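# Sentence Length and Narrative Time in Two Linked Story Collections

Course project, second-year seminar in translated fiction
Submitted by Noémie Gagnon

## 1. Purpose

This report compares two short story collections that appeared in English from the same small publisher, Trernelier. The first, *The Salt Ledger*, is by the novelist Fadov. The second, *Eight Rooms*, is by Prudov and was written as a response to it. Both use the same setting, a river port that is being moved inland one street at a time, and several minor figures appear in both books. The two were translated by the same person, Kaufmann, which removes one variable that usually makes this kind of comparison hard to trust.

The question was narrow. Reviewers tend to call Fadov slow and Prudov quick. I wanted to know whether that impression matches anything measurable in the English text, and if so, whether it comes from sentence length or from the amount of story time covered per page.

## 2. Material

*The Salt Ledger* contains 11 stories, and *Eight Rooms* contains 8, as its title suggests. I excluded the forewords, the translator's note and the glossary of port terms at the back of the first book. I also excluded the story "Ballast," which consists almost entirely of a cargo list. Sentence length has little meaning there.

From the remaining stories I drew passages of one printed page each, always starting at the first full paragraph on the page. Dialogue was kept. The final sample was 115 passages, of which 73 came from Fadov. The imbalance reflects the lengths of the two books and was left uncorrected.

## 3. Method

Each passage was typed out and checked against the printed page. Sentences were split at periods, question marks and exclamation points. Semicolons were not treated as breaks. This decision matters more for Fadov, where Kaufmann uses the semicolon to carry lists of actions that a different translator might have divided.

Story time was coded by hand on a five-step scale:

- **A:** less time passes than it takes to read the page
- **B:** up to an hour
- **C:** up to a day
- **D:** up to a season
- **E:** longer than a season

Flashbacks were coded by the time of the narrating moment and marked with an asterisk. A remembered winter told during a walk to the ferry is therefore B*, not D. Where a passage contained a section break, the part before the break and the part after it were coded separately and the longer span was recorded.

Kelly Trindade coded a subset of the passages independently, without seeing my codes. We disagreed most often between B and C. Most of these cases involved meals, which both authors describe without saying how long anyone sits at the table. We settled each one by discussion and kept a record of the original codes.

## 4. Results

### 4.1 Sentence length

Fadov's sentences are longer than Prudov's in the sample as a whole, but the gap is smaller than the reviews would lead one to expect. It is also uneven. In the first three stories of *The Salt Ledger* the two writers are hard to tell apart on this measure. The difference comes almost entirely from the later stories, and in particular from "The Customs Widow," where single sentences can fill a paragraph.

Prudov's average is pulled down by dialogue. When spoken lines are removed, the narration in *Eight Rooms* has longer sentences than the narration in the early Fadov stories. I did not expect this and rechecked the passages by hand. Two had been assigned to the wrong book in my spreadsheet. Correcting them did not change the direction of the result.

### 4.2 Story time

The codes separate the books much more clearly. Fadov's passages cluster at B and C, with many asterisks. Prudov's are spread between A and E with little in the middle. A typical page of *Eight Rooms* either stays inside a few minutes or skips across years, and the change often happens without a line break.

The story "Third Room, Facing the Dredger" shows the pattern in its simplest form. It opens with a woman peeling a label from a jar. On the following page her children are grown and the street has been moved. The label is mentioned again in the last paragraph, and the reader is left to decide whether it is the same one.

### 4.3 Flashbacks

Asterisked codes were frequent in Fadov and rare in Prudov. Fadov's narrators remember; Prudov's are moved forward by the narration and seldom look back. This may explain part of the reputation for slowness, as the present action in a Fadov story can be held at a doorway or a counter for several pages.

## 5. Discussion

The impression of speed seems to follow story time more closely than sentence length. Prudov reads quickly because large amounts of time are disposed of in ordinary sentences. The port setting supports both methods. In Fadov, the move inland is a background fact that the characters discuss. In Prudov, it works as a clock, and the position of the street tells the reader how many years have gone by.

Some limits should be stated. Everything above concerns the English text. I do not read the original, and Kaufmann's note says that paragraphing was changed in at least one story, without naming it. The five-step scale is coarse at the upper end. A and E were easy to assign, which may exaggerate how sharply Prudov's pages divide.

## 6. Further work

The semicolon rule should be tested by running the counts again with semicolons treated as breaks. "Ballast" could be examined separately, by a method suited to lists. A second translation of either book would be useful, though none is currently listed by Trernelier.

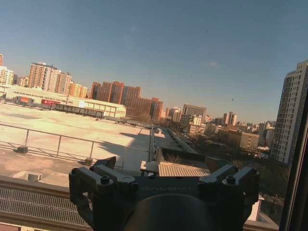 Kelly Trindade: I would still argue that the B* category is doing too much. In "The Customs Widow" the remembered part has its own scenes and its own weather, and by the end more of the story happens there than at the counter. If those passages were coded by the time inside the memory, a good number of them would move to D, and Fadov would look a lot closer to Prudov than section 4.2 suggests. The sentence counts I have no quarrel with.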